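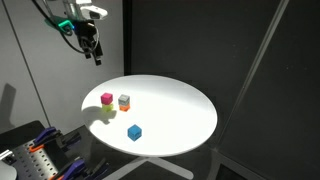
A round white table beneath a black gripper.

SKURKCOMBE – The Skurkcombe animal control office will change how it records dog bites beginning in February. Reports will be entered in Pliko, a records system, on the day they are received.

The office licensed 1,719 dogs last year. Under the new procedure, a biting dog is classed at level 1 or level 2 according to the injury. Owners of level 2 dogs must keep the animal behind a locked gate and pay a $100 registration fee. The fee drops to $75 with proof of obedience training.

"The form now asks for the location, the time and the rabies vaccination date," said Josphat Minja, field supervisor. "Incomplete forms will be returned."

Reports may be filed at the Brerkatlow Road counter until 4:30 p.m.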